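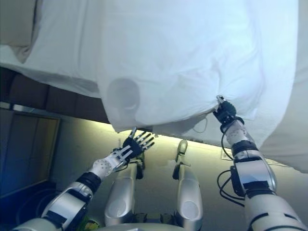

Home Products Service Plans Reviews Compare Contact

Primedier Bed-Making Package, reviewed by Kwadwo Mensah

Primedier wants $1,626 a month for a two-armed robot that makes beds, on a twelve-month contract, and the sales sheet uses the word "effortless" four times. I run a small guesthouse and I change a lot of sheets, so I ought to be the easiest sale in the county. I'm still not sold.

The package covers the robot, software updates and one visit from a technician each month. Hands are extra. The standard price comes with plain two-finger grippers, and the five-finger hand is another $629 a month. The brochure shows the fancy hand on nearly every page and puts the price in a footnote.

Sheets are the hard part of this job. A sheet has no fixed shape, and a machine that pinches the hem in one spot still has to work out where the rest of it went. Primedier says its software was trained on 1,008 bed changes. How many of those were in homes, with a wall on one side and a blanket sliding off the other? I asked twice and got the brochure again.
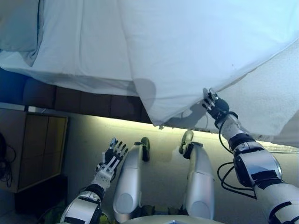
What the contract leaves out

Fitted sheets are "supported where conditions allow." I read that as no. Duvet covers are listed under future updates, with no month given. Pillows are included, and I'd guess they are the more believable half of the offer. A pillow is one soft lump, and two grippers on the lower edge ought to be able to shift it.

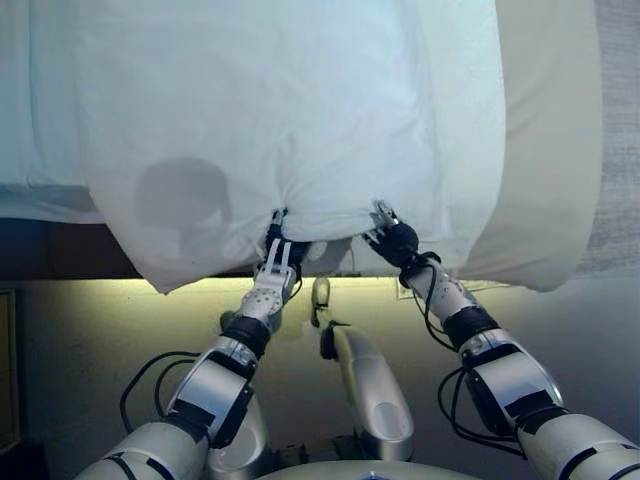

Then there is speed. The sheet says "comparable to staff" and leaves it there. Comparable to which staff? Eylül Karakaya does my rooms on Sunday and I would put money on her against any machine in this price range. If Primedier has a time per bed, it should print one.

The rival Wullholm plan is cheaper and does towels only. It claims less, and I trust it a bit more for that. Grudley sells a cleaning kit for the finger joints, which Primedier does not supply. Ask about lint before you sign anything. Ask about the $500 pickup fee too, if you cancel early.

My rating: wait for the fitted sheets.

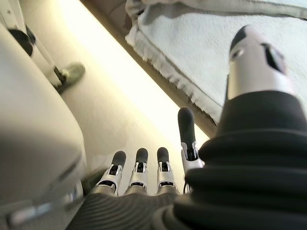
Indrek Dzene: I think you're too hard on the hand. Two-finger grippers are fine for a hem, but I'd want real fingers for tucking a corner. The monthly fee for it is silly, I agree, and they wouldn't give me a time per bed either.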